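Speaker notes: Planning an Equipment Budget for a Robot Teardown Cell
September 5, 2021

Slide 1. Thank everyone for coming, and give the folks at the back a minute to find a seat. Say hello from all of us at the Hutville shop, and mention that I'm happy to take questions as we go (I always say that and then run over, so keep an eye on the clock!).

Slide 2. Start with how we got into this. Wanberg asked us last May what it would take to put a robot arm on old desktop computers, and our first budget was one line long: the arm. Pause here, people usually laugh. Then go through what we had left out, which was the gripper, spare fingers, the wrist camera, the bench, the guarding, and all the hours of somebody standing there helping it along.

Slide 3. Leave these two up for a good while and let people look. Talk about reach and finger size, and how crowded it gets down near the motherboard with all those cables. Ask who in the room has priced a second set of fingers.
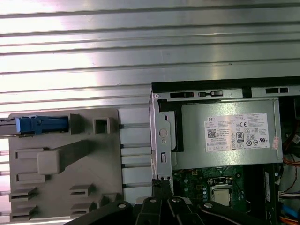
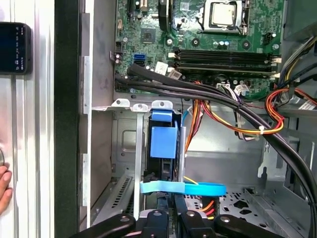 Slide 3: gripper at work in open desktop cases, both views from the wrist camera.

Slide 4. Now the numbers, and take it slow. We planned on 200 machines for the trial and the quote from Villanueva was written for 482, so we were paying for capacity we had no use for yet. Tell them to settle the count before they call a vendor. We got 3 quotes in the end, and I'd ask for 4 if I were doing it over, just to have one more to lean on.

Slide 5. Spare parts and software. The Plurnent license renews every year and it belongs in the running costs, please don't tuck it in with the purchase like we did. Same goes for cables and finger pads. Mention the handout by the door, and remind them the blank worksheet is on the back page.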